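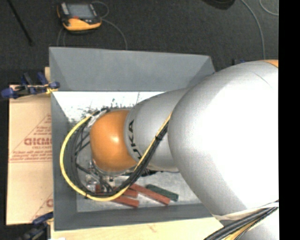
Gray bin with rectangular blocks on the bin floor, on a light wooden tabletop.

Brindeck Sloped-Wall Picking Bin, Gray
Supplier: Iltus
Range: Brindeck work surface containers

The Brindeck bin is an open-top rectangular container for sorting, part presentation and bench-level picking. All walls slope outward from floor to rim, so parts resting against a wall can be reached without the hand or tool meeting a vertical face. The matte gray finish keeps glare off the walls under general lighting. Under a direct lamp the pale floor will reflect strongly – move the lamp off axis if parts need to be read by eye.

Typical contents
Blocks, cartons, molded parts and boxed fasteners. Flat-sided items may be laid directly on the floor. Fine powders and liquids should go in a lidded container from the Flovbridge range.

Placement
Set the bin on a flat, level surface at least as wide as its base. It is supplied without feet. On smooth wood or laminate, fit the Bangera grip pads (pack of 4, sold separately), one at each corner. Pads should be replaced when they no longer hold the bin against a firm sideways push.

Loading
Spread the load over the floor before stacking. Do not load above the rim. Filled bins should be lifted by 2 people, with hands under the base – the rim is not a lifting point.

Cleaning
Wipe with a damp cloth and mild detergent, then dry. Scuffs on the floor are normal in use and do not affect service. Avoid solvents and abrasive pads, which will dull the finish and leave marks that hold dirt.

Ordering
Single bins ship from stock. Orders of over 1000 are made to schedule, and the delivery month is confirmed with the quotation. Unused bins may be returned in the original wrapping. Grip pads are returnable only in unopened packs.

Related items
Bangera grip pads
Flovbridge lidded container, gray
Brindeck flat divider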